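17 Feb 2020

Home late again, and my feet hurt, but I want to get this down before I sleep because I'll have forgotten half of it by breakfast. Alina Cârstea has put our team on sorting for the spring project, so from now until April my life is fruit and vegetables. I thought I'd be disappointed (I had my heart set on the walking group, as this diary knows only too well) and I'm not at all. I like it! I like having two arms to think about, and I like that my mother will understand what it is when I call her.

The task sounds so simple when you say it out loud. Everything gets picked up off the green table and put in a basket, left arm and right arm sharing the work, and they mustn't bump into each other. We have to turn in 50 good runs before we're allowed to train anything, and Alina is strict about what she calls good.
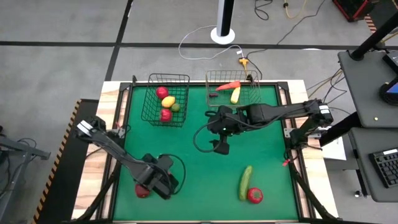 I drove the left arm for the first hour and Gheorghița Pană took the right. She is so much calmer than I am. I grip too hard, I lean, I hold my breath, and then I wonder why my shoulders ache on the bus. She told me to pretend I was passing the salt to somebody's grandmother, which made me laugh so much I had to stop and start the run over, but I've been thinking about it ever since and I believe she's right. The cucumber is my enemy. It's long and I always want to take it by the end, when of course the middle is the place.

We also had a long talk about who gets the things that lie halfway between us. I said whoever is closer, Gheorghița said whoever is free, and we went back and forth until Alina came by and told us to pick one and write it in the notebook. We wrote down Gheorghița's.

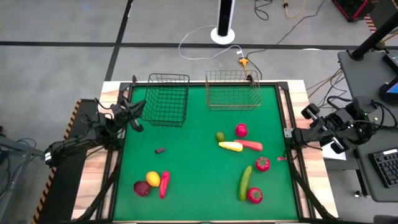 Later, after soup

Two bowls, and the heel of the bread. The Burna team was in the kitchen too, all very gloomy over their gearbox, and I gave them the rest of my cookies.

What I wanted to write about was the afternoon, when I spent a good while looking at our table from down low, practically with my chin on it. It's a whole different place from there! The eggplant and the corn look enormous, and the baskets stand up like fences, and you start to see why a thing that's perfectly plain from overhead can be a puzzle from the side. I put a page of notes in the notebook about what hides behind what.

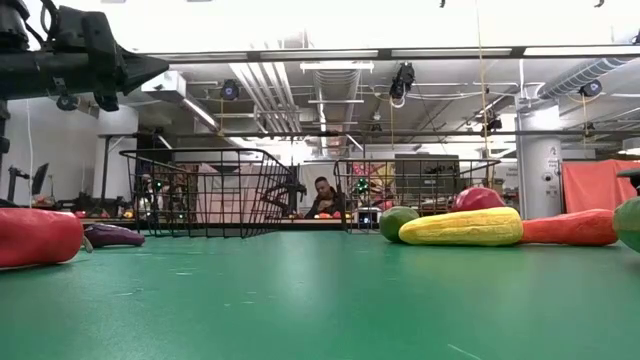
Gheorghița thinks we should use both views when we train, and I think so too, though it means more files to label and I'm the slow one at labeling. We've agreed I'll do 16 runs by the end of the week and she'll do the rest of the first batch, and I'll buy the coffee — a fair trade, if you ask me.

I still have to write to Brunner about the travel money for Stunau, and find my other glove. Alarm set early. I want the left arm again tomorrow.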